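Oiling a wooden worktop: how long before we can use the kitchen?
Home and Garden > Kitchens > Surfaces
Posted February 2019. Viewed 876 times

Nhung Ninh
We are having a new kitchen put in and have gone for a solid wood worktop, mainly because my other half saw one in a magazine and stopped listening to anyone after that. The fitter says it needs oiling before use and then "regularly", a word he would not be drawn on. The leaflet says four coats on all sides, a day between each. The tin says two coats and start cooking the same evening. The man in the shop said he'd never oiled his at all and it was fine, apart from round the sink, where it was black.

So who do I believe? We have one bathroom basin and a kettle to live on until it's finished, and I'd like to know whether I am facing two days of toast or a week of it. Also, does the underside really need doing? It's going to be sitting on cupboards for the rest of its life.

Danjuma Adeleke
Believe the leaflet, sorry. The tin wants you to buy the tin. We had a Vokura kitchen fitted in July and did four coats on the top and two underneath, and yes, the underside matters. Wood takes up damp from whichever side you've left bare, and if the top is sealed and the bottom isn't, the whole thing starts to curl like a stale sandwich. Ours is over the dishwasher for part of its length, so the fitter put a foil strip there too. Ask about that before it's screwed down, as it is a horrible job afterwards (I know this from the previous kitchen).

Thin coats. Everybody puts on too much. Rub it in with a cotton cloth, wait twenty minutes, then wipe off whatever hasn't soaked in, even though it feels like throwing money away. If you leave it on it goes tacky and you will find out what your cat has been walking in. Lay the used cloths out flat outside to dry, because oily rags in a heap can heat up and catch fire. It sounds like something your uncle made up but it says so on the tin, in the small print under the nice picture of a salad.

You can make toast in another room. We lived off the landing for five days and only argued on three of them.

After that it's one thin coat a month for the first few months, then whenever water stops sitting up in beads. Chop on a board and stand plant pots on a saucer. I ignored the second bit with some basil and now have a ring that I tell visitors is part of the grain.

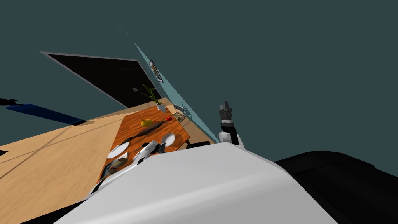 Pirmin Aigner said he'd had a ring like that out in an afternoon: fine sandpaper, always along the grain, feathering out well past the mark so you don't end up with a dip, then two fresh coats of oil on the bare patch. Black marks by the sink are another matter, as that's water that has got right in, and he'd be sanding those for longer than he'd enjoy.

Aurelia Mayrhofer
just get laminate. ours cost 67 quid a length and i have never oiled it once

Nhung Ninh
Thank you all, even Aurelia. The worktop is already in the hall, so laminate will have to wait for my second marriage. Underside gets its first coat tonight. I've bought bread.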